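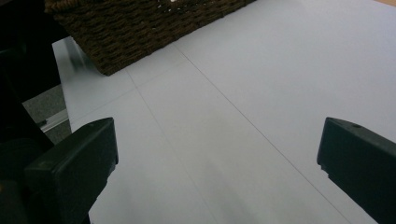
Photo: Daryna Lytvynenko

Print | E-mail

05/07/2024 | By Ferhat Altıntaş

4. What people told us about keeping and retiring cloths

4.1 The life of a household cloth

I should admit at the start of this section that I went into the Cluseck interviews expecting to talk about washing. The questionnaire was built around washing (temperature, powder, how full the drum was), and Daryna had spent a good while getting the wording right. What people wanted to talk about was the moment a cloth stops being good. We had one question on that, tucked near the end, and it ate most of the tape.

The 200 households in the sample come from the old streets behind the Cluseck market and from the Tollik estate across the river. Between them they listed almost 1000 cloths in regular use, by which I mean anything flat and washable that lives in the kitchen or bathroom and isn't a proper towel. Definitions were a headache. One woman on the estate kept her late mother's napkins in the same drawer as her dusters and wouldn't hear of them going on the same list, so we wrote them down separately and left them out of the totals.

Most people described a kind of ladder. A cloth starts at the top, drying glasses or lining the bread bowl, and works its way down through plates, worktops and the cooker until it ends up on the floor or under the sink with the shoe polish. Hardly anyone threw a cloth away from the top of the ladder, even one with a hole in it. They moved it down a rung! I've come to think of this as the main finding of the whole project, though Daryna would like me to say "one of the findings", and she may be right.

What sets off the move is less clear. Stains came up a lot, and so did thinness, which several people showed us by holding a cloth to the window. Smell was mentioned more quietly, usually after a cup of tea. A few households went by the calendar and had a big sort-out in November, before visitors started coming.

4.2 White cloths are a special case

White ones cause more bother than any other colour. They show everything, so they drop down the ladder faster, but they can also be boiled, and people who boil will bring a cloth back up again. I hadn't allowed for any upward movement in the coding sheet and had to redo it (my own fault, and it cost us a good part of the spring). Respondents who boiled were mostly those who had learned from a grandparent. They were also the most likely to have strong views on folding, and on whether a cloth should be folded at all before it goes back in the basket.
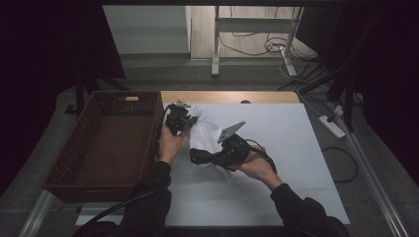 Figure 6. A white cloth bunched over a white board, with a wicker basket to the left.

Baskets deserve a word here. We asked where clean cloths were kept and gave "drawer", "shelf" and "hook" as the options, and then had to add "basket" by hand on a great many forms. Basket keepers seem to fold less. They also take from the top and put back on the top, so the same few cloths do nearly all the work while the ones underneath stay like new. Drawer keepers were more likely to rotate, or at least to say they did. I'd treat that last bit with care, as we only looked inside a drawer when we were invited to.

4.3 The diary group

A smaller group kept a laundry diary for 6 months using the Drunix sheets, which have a line for each wash and a box for remarks. The remarks are lovely and I could fill the paper with them — "done again, still grey" is a favourite. As data they are patchy. People wrote plenty in the first weeks and then much less, and whole pages are blank over the holidays. We compared the diaries with the interviews only where both mentioned the same cloth, and where they disagreed we went with the diary.

The disagreements nearly all ran one way. In interviews people remembered retiring a cloth earlier than the diary shows, sometimes by several washes. The Shakya survey found much the same with bed linen, where sheets described as "gone" were still on the line weeks later. I don't think anyone was fibbing. A cloth on the bottom rung has sort of left the household in people's minds, even while it's being wrung out over the bucket.

Last updated: November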